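Prirusstead Money Skills Project
Progress report to the Gauthier Fund, second reporting period
5 Nov 2025

Hi all,

You asked for a plain update on how the retirement planning sessions are going, so I'm going to write it the way I'd tell it to you over coffee, with the budget stuff near the end. If you only have a minute, the short version is that the workshops are full, the one-on-one appointments are behind schedule, and I'd like to move a bit of money around before the next period starts.

The workshops

We ran 11 evening workshops between August and now, all at the Prirusstead library annex. The plan you approved called for the same number, so we're right on target there. The most popular one by a mile was the session on when to start taking Social Security. People came in with newspaper clippings and printouts and a lot of worry, and we stayed late both times we ran it. I've rewritten the handout for that one twice now because the first version tried to cover spousal benefits, working while collecting, and taxes all on one sheet, and you could see eyes glazing over by the second paragraph. The new one is two sheets and has a worksheet on the back where people can write in their own numbers from their statements.

The session on rolling over an old workplace plan did fine. It's drier, and I think I talk too fast in it (my evaluation forms agree!). Next time I want to start with the paperwork people already have in a drawer at home and work outward from there, instead of starting with definitions.

The one that didn't work was "Planning for Long-Term Care." The turnout was thin and the people who did come mostly wanted to talk about a parent they were already caring for, and that's a different conversation from the one I'd prepared. I ended up putting the slides away and just answering questions. I'd like to split it into two sessions, one for people planning for themselves and one for people helping somebody else.

One-on-one appointments

We promised you sit-down budget reviews for anyone who finished at least two workshops. So far 37 people have had one. The demand is there, but each review takes longer than I figured when I wrote the proposal. I had down an hour. It's closer to two by the time we've sorted through pension letters, a couple of old accounts, and whatever is going on with the credit cards. I also need time afterward to type up the summary page that each person takes home, and I didn't budget for that at all — my mistake, and I've fixed it in the revised schedule attached to this report.

What people bring up most in the reviews is health insurance before 65. Plenty of folks here would like to stop working a few years early and have no idea what coverage would cost them in between. I'm not a licensed insurance agent and I'm careful to say so, but I can help them write out the questions to ask and leave a line for it in the budget. That line is often a shock, and I'd rather they have the shock now while there's still time to adjust.

The second biggest topic is adult kids. Helping with rent, co-signing a car, that kind of thing. We don't tell anybody what to do about family. We do put the amount on paper as a monthly expense, and sometimes seeing it there is enough to start a talk at home.

Bremosport

The satellite site in Bremosport opened late. The room we'd been offered lost its heat and the repair dragged on, so we held only 5 of the planned sessions there, and we've moved the remaining ones to the spring. Attendance was small but steady, and nearly everyone who came to the first came back. The bus schedule is a real problem for the evening slot. I'd like to try a late-morning time and see whether that brings in the retired folks, even if it loses us a few who are still working.

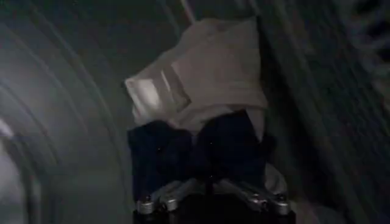
White cloth, gripped and bunched.

Money

Spending is under budget on printing and over on staff hours, for the reasons above. The Dreken planning software we bought with your first payment has been worth it. It makes a clear one-page chart of income by age, and people really do hang on to that page. The learning curve was steep, though, and the help pages assume you already know what everything is called.

What I'm asking for is permission to shift the unspent printing money, plus the leftover travel line, into hours for the one-on-one reviews. The total stays the same. The revised budget sheet shows both columns side by side so you can compare them easily.

What's next

Before the next report I plan to split the long-term care session, restart Bremosport with the morning slot, and work through the waiting list for reviews. I'd also love to add a short follow-up call a few months after each review, just to see whether people did the things on their summary page. I haven't costed that out yet — I'll send numbers separately once I have a better handle on the hours.

If any of you would like to sit in on a workshop, please come. Just let me know ahead of time so I can save you a chair, and eat first, the snacks go fast.

Thanks again for the support,

Project Coordinator
Prirusstead Money Skills Project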